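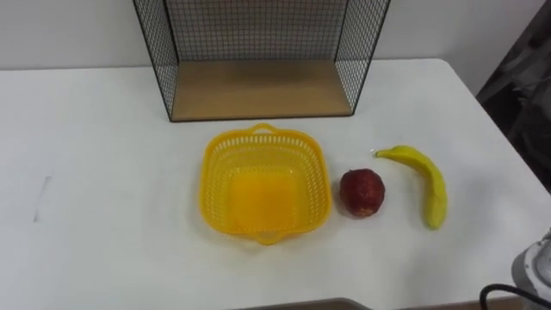 书评与讨论区 > 青少年小说
主题:《Flinent》新版删掉了第17章,该买哪一版?

灰楼梯
发表于 2026年9月11日
想问一下看过《Flinent》的人。我在图书馆借的是旧版,看完想自己买一本,结果发现现在能买到的都是Staniforth出的新版,目录里少了一章。旧版的第17章是姐姐一个人坐夜班渡轮回Brarkora,整章几乎没有对话,新版直接从医院走廊跳到了开学。
我觉得这一章是全书写得最好的地方。前面一直是妹妹在讲,姐姐在她眼里就是脾气坏、不回家、借钱不还。到了渡轮那章换成姐姐的视角,才知道她离家那天在码头等到最后一班船。删掉以后姐姐就一直是妹妹嘴里那个人了。
有没有人对比过两版,除了这一章还动了哪里?旧版二手的价格不低,值不值得等?

nanfeng_03
我只看过新版,没觉得缺东西。走廊之后直接接开学,我当时以为就是这么设计的,妹妹不知道姐姐去了哪里,读者也不知道。
看完你说的内容,我反而觉得不写更好。整本书是妹妹的第一人称,突然插一章姐姐的,会有点跳。

灰楼梯
回复 nanfeng_03:
跳是有一点。不过旧版在前面有铺垫,每一部分开头都有一小段斜体字,没写是谁说的,到渡轮那章才能对上,是姐姐写了没寄的信。新版那些斜体还在吗?

nanfeng_03
回复 灰楼梯:
在的。我一直以为是妹妹长大以后写的。

灰楼梯
那问题就在这儿了。信留着,写信的人没了。

半本书
两版我都有,上个月刚好对着翻了一遍,说一下我看到的改动。
第17章整章删掉,后面章节号顺延。
外婆那条线缩短了。旧版外婆有一段讲年轻时在罐头厂上班,新版只剩几句。
妹妹在便利店偷东西那段,旧版写她偷了以后又回去把东西放回货架,新版只写到她走出店门。
结尾最后一页基本没动,换了几个词。
还有分段,新版段落切得更碎,版面看着松一些。旧版正好300页,新版因为字大,厚度看不出差别。
值不值得等旧版,看你有多在意渡轮那章。我自己更喜欢旧版,但新版的校对确实好,旧版错字多,有一处把姐妹俩的称呼都弄反了,我读的时候卡了好久。

阿布不吃鱼
偷东西那段这样改我有意见。放回货架和走出店门完全是两种人物。旧版里妹妹是个胆子小、做了坏事睡不着的孩子,所以她后来对姐姐那么苛刻是说得通的,她对自己也苛刻。新版里她偷了就走,后面又去指责姐姐撒谎,读起来就很讨厌。

半本书
回复 阿布不吃鱼:
有道理。我当时觉得新版改得更狠更好看,没往后面想。

海盐苏打
反对一下楼上几位。我觉得新版的妹妹更真实。十几岁的人就是会一边自己犯错一边骂别人。非要让她把东西放回去,是大人希望看到的那种小孩。我教初中语文,班上学生读的是新版,讨论的时候吵得很厉害,一半人站妹妹一半人站姐姐。要是有渡轮那一章,估计全都站姐姐了,没得吵。

灰楼梯
回复 海盐苏打:
可是渡轮那章也没有替姐姐辩护。她在船上想的是别的事,想的是那件大衣该不该还。她也没有后悔。我读完并没有更喜欢她,只是觉得认识她了。

海盐苏打
回复 灰楼梯:
这个我没读过,不好说。你能不能简单讲讲那章的内容?反正现在也买不到。

灰楼梯
大概是这样(有剧透,没看完的跳过)。
姐姐从医院出来以后没有去找妹妹,去了码头。船上人很少,她在甲板上待了一会儿,太冷又进舱里。旁边有个带小孩的女人,小孩一直问什么时候到。她回忆离家那天,其实她给家里打过电话,是妹妹接的,她没出声就挂了。妹妹在前面某一章提过有个没人说话的电话,当时以为是推销。船到Brarkora的时候天还没亮,她站在家门口那条街的路口,没有进去,坐下一班船走了。
就这些。没有什么大事。

nanfeng_03
那个电话!我记得!妹妹还对着电话骂了一句。
好吧,我收回前面说的。新版留着电话那段又不给下文,确实不应该。

旧书搬运工
说点实际的。旧版我经手过几本,注意看版权页,旧版也分两次印。第一次印刷的第17章里有一页重复,就是同一页印了两遍,下一页缺了。第二次印刷的才是完整的。卖家一般不会写,买之前让对方拍版权页和那一章的头尾。
另外四月份Zallow上架过电子版,写的是新版,我下载试读看了目录,章节数是旧版的。不确定现在换没换。

灰楼梯
回复 旧书搬运工:
谢谢,这个很有用。我借的那本没有重复页,应该是第二次印的。Zallow我等下去看。

十六楼的风
我16岁的时候读的旧版,我有个姐姐,也离家过一阵,所以这本书对我来说很难客观评价。只想说一点,很多书评把它归到“问题少女”那一类,我一直不同意。姐姐的问题其实很普通,没钱,换工作,跟不合适的人合租。书里没有什么耸人听闻的情节。把她写成“走歪了的人”的是封底那段简介,书里面没有。

阿布不吃鱼
回复 十六楼的风:
封底简介确实差。旧版新版都差。新版还加了一句“一个家庭的救赎”,书里哪有救赎。

半本书
刚去翻了,旧版封底写的是“她毁掉了一切”。比新版还过分。

海盐苏打
封底一般都是出版社写的,跟作者没关系。我上课从来让学生先别看封底。

灰楼梯
Zallow上看过了,报告一下。目录里有第17章的标题,点进去试读部分不包括这章,所以没法确认正文在不在。我发了信问客服,还没回。

懒得起名
直接买电子版不就知道了,又没多少钱,不对再退。

旧书搬运工
回复 懒得起名:
看过一定比例以后退不了,第17章已经很靠后了。不过可以不从头翻,直接跳过去看,应该来得及退。没试过,不保证。

灰楼梯
买了。正文在。
对照我借的那本看了开头和结尾,内容一样,段落按新版的方式切过,有一两处标点改了。医院走廊后面接的就是渡轮,再后面是开学。偷东西那段是新版的写法,走出店门那种。所以它是一个中间的版本,两边都不完全一样。

阿布不吃鱼
那不是更乱了。渡轮留着,货架没了。

半本书
有可能是排电子版的时候用了还没定稿的文件。也可能原本就打算只改前面,后来才决定删章。外婆那段呢?长的还是短的?

灰楼梯
回复 半本书:
短的。罐头厂只剩一句,说她手上有疤。

半本书
那我猜删章是最后才定的。可惜了外婆那段,旧版里她教妹妹怎么看罐头有没有漏气,后来妹妹在姐姐的出租屋里看到一箱罐头,挨个按了一遍。新版那个动作还在,没读过前面的人会以为她闲得慌。

nanfeng_03
回复 半本书:
我就是以为她闲得慌……

海盐苏打
看完这个帖子我打算下学期把渡轮那章找来,让学生读完新版以后再发给他们,看看站队的人会不会变。我还是坚持偷东西那段新版更好,这点不改。

阿布不吃鱼
回复 海盐苏打:
不同意,但是想知道你班上的结果。到时候回来说一声。

十六楼的风
我倒是想问,有人觉得结尾姐姐回来了吗?最后一页门铃响,妹妹去开门,书就完了。我一直默认是姐姐。我妈读了说是送快递的。

nanfeng_03
姐姐吧。不然为什么写门铃。

半本书
旧版看不太出来是谁。渡轮那章姐姐在路口想过,自己早就没有钥匙了,回家得按门铃。所以读旧版的人多半会想到她。新版没有这句,按门铃的是谁都行。

灰楼梯
对,我忘了钥匙那句。
那我决定了,电子版先留着,二手旧版慢慢找,要第二次印刷的。我给旧版打4星,扣的是错字。新版没通读,不打分。
如果有人手上有多的旧版愿意出,可以站内信我,书脊有折痕没关系,别缺页就行。

旧书搬运工
我留意着。上次那批里有一本封面泡过水的,内页是好的,我回去看看卖掉没有。

灰楼梯
回复 旧书搬运工:
泡过水的也可以,麻烦看一下第17章全不全。

旧书搬运工
还在,是第二次印的,那一章从头到尾都有。版权页照片发你站内信了。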